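Visit report: Torkeo household goods works and showroom, Levasby

The visit was arranged through Illia Romaniuk, who handles trade inquiries at Torkeo, and covered the wire shop, the coating line and the product room on the upper floor. Our party met at the side entrance at 9:30. Safety shoes were issued at the door. Phones stayed in the lockers until we reached the product room.

Wire shop

Torkeo buys its wire on coils and straightens it on site. Two straightening lines were running during the visit. A third was down for a change of rollers. Cut lengths go to the welding tables in open trays, sorted by diameter, and the operators check the first piece of every tray against a gauge.

The grids are resistance welded. Cycle time depends on the size of the panel, and small side panels come off much faster than full shelves. The plant makes 2,000 shelf units per shift when both tables are on the same model. Changing models takes 42 minutes by the plant's own figures, most of it spent on the fixtures. Zoila Flores, the welding supervisor, said they had tried a shorter procedure last year and dropped it after the corner welds started failing the pull test.

Rejected panels go in a red cage by the door. Most of those we looked at had one wire standing proud at the corner. They are cut up and sold as scrap.

Coating line

The panels are degreased, rinsed, dried and powder coated on a hanging conveyor. White is by far the largest color. Gray is run once a month, in one batch, and the booth is cleaned down before and after. Coating thickness is measured at 3 points on each sample panel, one of them at a weld, where thin spots tend to show first. The line was loud and the explanation had to be repeated outside.

The oven is the oldest machine in the building. It came from a plant in Lerkness and was rebuilt when the conveyor was extended. Heat recovery is planned but had not been ordered at the time of our visit.

Packing

Units leave flat or assembled depending on the customer. Kuster, the main distributor, takes them assembled, which uses a great deal of carton space. Flat units go out with a bag of clips and a folded sheet of instructions. We tried the clips. They hold well but need a firm thumb, and the second side is harder to seat than the first.
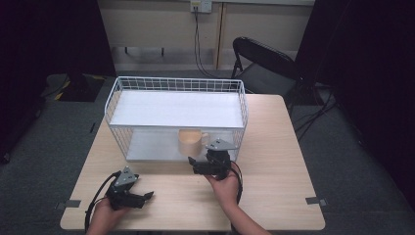
LEVASBY, January

The product room is used to look at finished goods at table height. The white two-level unit is the model we had followed through the plant. Its back rail stands slightly higher than the front, and the sides are closed with thin wire grid. A peach-colored mug fits on the lower shelf, toward the front, behind the front rail. To load the lower level from the front, a mug has to be lifted over that rail, and its handle needs some clearance on the way in. We asked whether a version with a lower front rail was planned. Mr. Romaniuk said one had been drawn but would need its own fixture.

Price lists were handed out at 11:45. The minimum order for a custom color is 2,000 units, with delivery terms on request. Samples of the white unit can be ordered singly through the Levasby office.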